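Prulo Folding Board, adult size: do you need one?

Reviewed by Rocío Tamayo
March 2, 2026

Price paid: $24
Bought from: Dredard, home and laundry section
Tested on: T-shirts, long sleeves, hoodies, pillowcases, one stubborn linen shirt

I have been suspicious of folding boards ever since my sister got one for Christmas and stored it behind the fridge. The Prulo is the one people keep sending me links to, and the box promises a perfect fold in 3 seconds. I bought it with my own money and used it for every load of laundry for a month.

What you get is four plastic panels hinged together, with holes punched through them. The shirt goes face down, the left flap comes over, then the right, then the bottom panel flips up. If you have worked in a clothing store you know the drill. The hinges on mine were stiff out of the box and loosened up after the first week, maybe a little too much. The center panel now rocks when I flip the bottom one.

The 3 seconds first. I can do the flipping part in 3 seconds. Getting the shirt onto the board takes a lot longer, and that part doesn't make it onto the box. The collar has to sit at the top line, the sleeves have to be flat, and the body has to be smoothed by hand or you are just folding wrinkles into a rectangle. With a freshly dried T-shirt I wasn't any faster than folding on my knee in front of the TV.

The results are more even, I'll give it that. My drawer looked very good for a while. Stacks came out the same width, the logos lined up, and I could see what I had. For T-shirts and pillowcases it does what it says. Long sleeves are okay if you tuck them back on themselves before the first flap. Hoodies are a joke. The hood makes a lump, the board won't close over it, and you end up holding the flap down with your forearm while you pull the rest into shape. The linen shirt I gave up on.

Size is the next problem. Prulo sells this as adult size, and a men's large fits, but an extra large hangs off the bottom and has to be folded up before you start. They do sell a bigger version. It costs more, and I can't imagine where anyone keeps it.

I also don't trust the star rating. There were more than 800 reviews when I ordered, and the ones I read were mostly written on the day the thing arrived. Hilkka Peltonen, who I trade laundry tips with, has had hers since June and tells me one of the hinges split along the crease. Mine is fine so far.

Then there's the competition, meaning the Shawky board (thinner, cheaper, bends if you look at it) and whatever packaging you have in your recycling. I tried both. The Shawky went back. A flat sheet of cardboard did most of what I wanted, and I have kept using it.

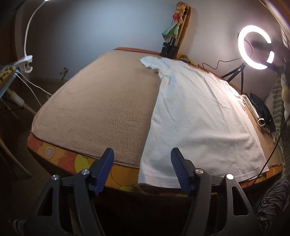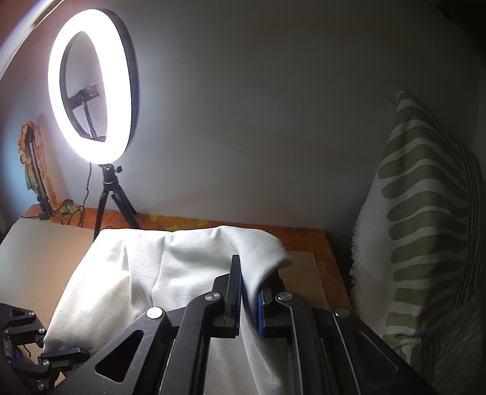 Where you fold matters more than what you fold on, as far as I can tell. The Prulo needs a hard table, and on a mattress the panels sink and the flaps come down crooked. I don't like a bed for the smoothing step either. In the first picture the white T-shirt is laid out flat on a fuzzy beige blanket, one sleeve stuck out to the side and the hem a little over the edge, and there are still creases running across the body. A fuzzy surface holds on to the fabric when you try to sweep it straight. Cardboard lets it slide. The plastic is slicker again, sometimes too slick, and I had a rayon top slip off the center panel twice.

Cleaning is easy, a damp cloth and done. Storage is less easy. Folded up it is still a big slab with holes in it, and it falls over if you stand it next to a dresser.

Who might like it: anyone with open shelves, or a kid who will fold their own shirts if there is something to flip. Mostly T-shirts in the house, a free table, somewhere to put the board afterward. At half the price I would complain less. If you are curious, cut a rectangle out of a shipping box, fold a week of shirts around it and see if you still care by Friday.

Rating: 2.5 out of 5. The missing points are for the hinges, the hoodies and the 3 seconds.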